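Plilisden 系列梳妆台
产品编号：PL-700
品牌：Jostitz 家居
类别：卧室家具 / 梳妆台
页面更新：2023-03-14

产品概述

Plilisden 系列梳妆台由 Jostitz 家居设计部开发，主要面向中小户型卧室、酒店式公寓及员工宿舍的配套采购。该系列延续本公司卧室产品一贯的简洁造型，便于与现有衣柜、床头柜及斗柜搭配使用。设计工作由 Hanan Kassab 女士主持，结构与工艺由 Santino Salinas 先生负责审定。

本系列现有标准型与加宽型两种规格，均可单独订购，亦可与 Ledesma 系列梳妆凳成套订购。成套订购时，梳妆凳的面料颜色须在订单确认前以书面形式选定，逾期未选定的，按浅灰色供货。

材料与工艺

柜体采用中密度纤维板，表面为哑光白色涂层，经底漆、打磨、面漆及固化等工序完成。台面前缘作圆角处理，背板开槽嵌入柜体，不采用钉接。抽屉侧板与底板以榫槽方式连接，配三节缓冲滑轨，可完全拉出，便于清洁与整理。

涂层在日常使用条件下可耐受常见护肤及彩妆产品的短时接触。指甲油、卸甲水、酒精类香水及染发剂可能导致涂层失光或变色，如有滴落应立即以软布吸干，不得来回擦拭。

规格说明

标准型：台面宽度 700 毫米，适用于床侧或窗边等较窄位置。
加宽型：台面宽度依订单图纸确定，适用于独立衣帽间及套房。
抽屉单层均布承重：30 千克。
包装：每件分装 2 箱，柜体与五金配件分开包装。
颜色：哑光白。其他颜色须整批定制，起订数量由销售部门另行报价。

因生产批次不同，涂层色泽可能存在轻微差异。同一房间内拟配置多件产品的，建议一次订齐，并在订单中注明“同批次供货”。

安装要求

产品应放置于平整、干燥的地面，与暖气片、地暖出风口及加湿设备保持适当距离。台面高度方向的水平偏差可通过柜脚调节螺丝校正。家中有幼童的用户，必须使用随附的防倾倒固定件将柜体与墙体连接。石膏板隔墙应先确认龙骨位置，或选用专用膨胀件；砖墙及混凝土墙可直接使用随附螺栓。

安装过程中不得以抽屉作为搬运受力点。柜体翻转时须由两人操作，并在地面铺设软垫。随附五金配件均已按步骤编号，安装完毕后，请将内六角扳手与说明书一并保存，以备日后紧固之用。

配送与安装服务由 Esuvham 物流承担，服务范围包括送货入户、开箱组装及包装材料回收。墙面钻孔不在标准服务之内，如有需要，请在预约时提出。高层住宅请提前确认电梯轿厢尺寸，无电梯楼栋的搬运费用按楼层另计。

梳妆台靠墙摆放时，宜避开强烈的日光直射。人工照明建议采用中性色温光源，左右对称布置，以减少面部阴影。插座位置应在柜体就位前确定，电源线不得压于柜脚之下。

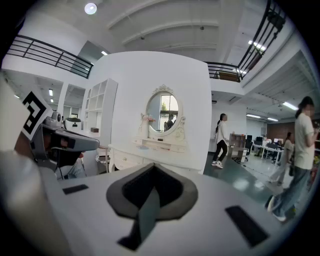
图 1　白色梳妆台，靠白色隔墙摆放

保养与清洁

日常清洁请使用微湿的软布，随后以干布擦净。不得使用含研磨颗粒的清洁剂、钢丝球或蒸汽清洁设备。滑轨每年清理一次，除去积尘即可，无须加注润滑油。长期不使用时，应清空抽屉并以透气罩布遮盖。

保修与售后

自签收之日起，柜体结构保修 2 年，滑轨及五金配件保修期与柜体相同。因受潮、超载、自行改装或使用不当清洁剂造成的损坏，不属于保修范围。申请保修时，请提供订单编号、产品编号及损坏部位的照片，售后部门审核后将安排维修或更换配件。

产品签收时如发现外箱破损，请当场在送货单上注明，并保留全部包装材料，直至售后部门完成登记。

订购信息

标准型零售价：2,000 元（不含梳妆凳）。
项目采购请联系 Jostitz 家居工程销售部，并附房型图纸及交货期要求。十一月为年度盘库期，期间定制订单照常受理，排产顺延至盘库结束之后。

相关产品：Ledesma 梳妆凳、Plilisden 床头柜、Plilisden 五斗柜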